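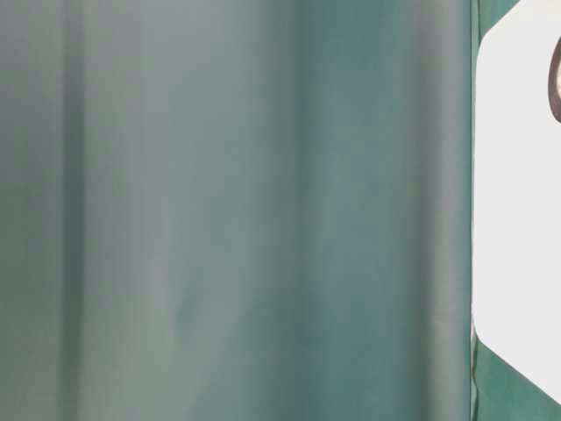

The gray-green curtain, bay end.

The work order from Porkach specified one curtain, 231 centimeters in the drop, to divide the back room at Bulham. The color was given as "teal or near." I measured the rail twice and wrote both numbers in the book. They differed by 7 millimeters, and I cut to the longer one.

My sister's old firm, Lacroix, had supplied the first curtain. It had been up for thirteen winters and was taken down in November, folded in four, and left on the landing. I was told to dispose of it. I put it in the van.

The method is simple. Gather the cloth along the tape until it matches the rail, tie off both cords, and set the hooks at even spacing. Hang it from the middle outward. Let it stand overnight before judging the hem, as the folds take time to settle and the bottom edge will lie about it until they do.

I slept in the chair by the window. At some point in the night I heard the runners move along the rail, a short distance, the length of a hand. The window was shut. I noted the time in the book and did not get up.

In the morning the hem was level. One fold near the left had gone deeper than the rest and ran the full height, straight as a plumb line. I pulled it out flat with both hands and stepped back. It returned. I moved two hooks and it returned again, in the same place, a little darker – or the sun had come round.

A fold that holds its position against tension is usually a fault in the weave. I checked the weave from behind and found no fault. I checked the book. The old curtain had an entry too, in another person's writing: 30 hooks, hem good, left fold will not come out, leave it.

I wrote "hem good" and packed my tools. The invoice to Porkach came to 475, less the cord. I made no charge for the night.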